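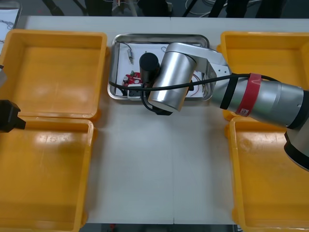 Dornby parts bins, set of four, reviewed after 400 pick cycles on our shared-shop sorting cell. Molded yellow plastic with a thick flat rim. Fit on the table is good and the rims tolerate light gripper contact. The gloss is the weak point — overhead light comes back as glare, and our wrist camera lost 11 picks to it.
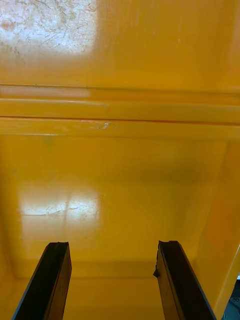
Willy Groen got fewer misses on the Rokholm cell after moving the lamp to one side, with the same bins.
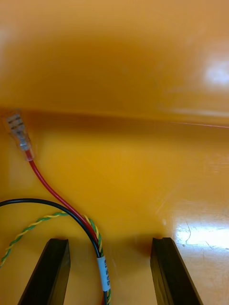 Thin leads are harder than boards. Matte liners would help, but Dornby sells none. Four stars for the molding, two for vision work.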